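Keep the Zero: Against the Renumbering of Streets

The town of Urkgate is considering a proposal to renumber its addresses. The case for it is familiar. Emergency dispatch wants numbers that rise evenly with distance. Delivery firms want every door to resolve to a single point on a map. The planning office wants a formula, and the draft supplies one: the number equals the distance in feet from a baseline, divided by ten, rounded to the nearest even or odd integer depending on the side of the street.

I worked on address data for a regional mapping office for most of my career, and I think the proposal should be rejected. The formula itself is sound. My objection is to the cost model, which counts signs and database edits and very little else.

Start with what a house number is. It is a key, in the sense used by anyone who maintains records. Deeds point to it, and so do water accounts, voter rolls, insurance policies, school zones, prescriptions and the back of every driver's license in the household. A good key has one property above all others: it does not change. Whether it carries information about location is secondary. Most of the keys we use daily carry no meaning at all and work very well.

Distance-based numbering tries to put meaning into the key. That is convenient on the day it is assigned. It becomes a liability as soon as the ground changes, and the ground does change. Lots are split. A driveway is moved to the side street after a regrading. A road is extended backward past its own baseline, so that the formula returns a negative number and somebody has to invent an exception. Devlow adopted this kind of system and now has a stretch of road where 1225 sits between two lower numbers, the product of a corrected curve and an uncorrected house.

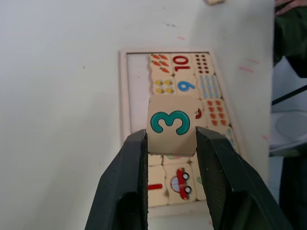 The usual reply is that the present numbers are worse. In places they are. Butik Lane has a 23 and a 23 Rear with separate entrances on separate streets, and an ambulance crew should not have to know that history. Cases like this deserve to be fixed. They can be fixed one at a time, with a notice period, at the expense of the town, and with the old number retired for good. The draft lists almost 300 addresses that fail a basic test of order or uniqueness. It would change every address in town in order to repair them.

Consider the transition. The draft allows both numbers to be valid for a year. During that year a given number on a given street may refer to two different buildings, one under each scheme. This is the single worst condition an address system can be in, and the proposal creates it on purpose. The draft says the overlap will be handled through "public awareness." I have worked through one overlap of this kind, and awareness was high. Mail still went astray, and so did two oil deliveries, one of them into a tank that had been disconnected.

There is a technical alternative. Fiadzo left its street numbers alone and assigned each entrance a surveyed coordinate, held in a table that dispatch reads directly. The caller gives the number on the door, and the system looks up the point. If the driveway moves, one row is edited and the resident does nothing. The location lives in the table, where it can be corrected, and the number stays on the gatepost.

Such a table has to be maintained, and I will concede that small towns are bad at maintenance. But a formula needs maintenance too. Its errors are painted on mailboxes, and fixing one means asking a household to change its records again.

Some of the older numbers here are odd. The farm at the north end is 1743, on a road with fewer than 40 houses, and I have never found a document that explains it. It is unique, it is legible from the road, and every record that mentions it agrees. I would leave it alone.

Comments

gravelroad: We went through this in the next county. My bank flagged the new address as fraud twice. It took longer to sort out than the mortgage did.

T. from the north end: The dispatch argument deserves more than you give it. If the cell signal drops mid-call, a number that tells you how far down the road to drive is worth having.

plat_book: Agree on the table, but who pays for the survey? Entrance points are not cheap when half the driveways are shared.

hilltop2: I live at a 23 Rear. Please fix mine and leave my neighbors out of it.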